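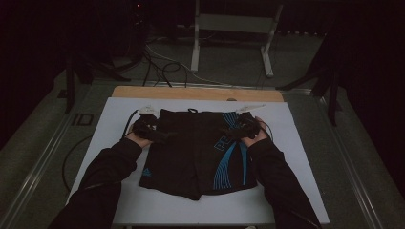
Do you need to rewrite your manual test cases before you automate them?

Most of them can stay as they are. The ones worth rewriting are the cases where a step depends on something the tester knows and the script doesn't, such as which customer record to open or how long the nightly import takes.

I spent September moving the regression suite for Cabral, our order entry application, out of spreadsheets and into an automated tool. When I started we had 2,779 manual cases. I had been told to automate all of them. I ended up with 1,706, and I want to write down how I got there while I still remember it.

## Sorting first

The first week I automated nothing. I exported the whole list and added one column with three possible values: keep, rewrite, drop. Then I read the cases.

Reading them was slow and dull. A lot of them were copies. Somebody had made a set for the Hadesby office and another for the Custurton office back when the two ran different versions, and both sets had been kept after the versions were merged. The only difference was the tax code in step four. Those became single cases with the office passed in as a parameter.

Another group tested screens that no longer exist. They had been marked as passed in every release anyway. I don't know what people were looking at when they marked them.

## What "rewrite" meant

A typical case in the rewrite group looked like this:

1. Log in as a normal user.
2. Open an order with several lines.
3. Change the quantity.
4. Check that the total is right.

A person who has worked here for a year can do that without thinking. A script can't. It needs a named user, an order that will be there every time, a specific line, a specific quantity, and a total to compare against. So the rewritten version creates its own order through the API, adds three lines with known prices, sets the second line to 100, and compares the total to a fixed number.

Creating the data inside the test was the best decision I made. My first attempt used a shared database with 1,000 prepared orders, and it went bad in two days. One test would cancel an order that another test wanted to edit. The failures moved around depending on the order of the run, so I kept fixing the wrong thing.

## Locators

The recorder in our tool picks an element locator for you, and it usually picks a long XPath based on position. That works until someone adds a field to the page. I went through the shared objects and replaced these with IDs where the page had them.

Where it didn't have them, I asked for them. Roxana Sandu on the front end team added a test attribute to every input and button on the order screens, and it took her one afternoon. I should have asked before I recorded anything. I had already recorded the login, search and order pages, and I did all three over again.

## Waits

I used fixed waits at the start, mostly five seconds. The full run took most of the night. I changed them to wait for a condition, usually the spinner going away or the save button becoming active, and the run now finishes before lunch if I start it when I get in.

There are two fixed waits left. Both are on the import screen, which shows "Done" before the import is done. There is a ticket for that.

## Things I left manual

Printing is still manual. So are the label layouts and anything that needs a second person to approve from a different machine. I could script the approval part with two sessions, and I may try it later, but those cases change almost every release and I would be fixing them constantly.

I also left out the reports module. It is being replaced by Urano next year, and the tests would have a short life.

## Where it stands

As of November 2025 the suite runs on every build of the main branch. When a test fails, the first thing I check is whether the build deployed correctly, then the screenshot, then the log. The screenshot is enough most of the time.

I still have the column in the spreadsheet, and there is a small set of cases with a question mark in it. They all deal with discounts on partial returns. I have asked two people what the correct result should be and got two different answers, so those are on hold until I can get both of them in the same meeting.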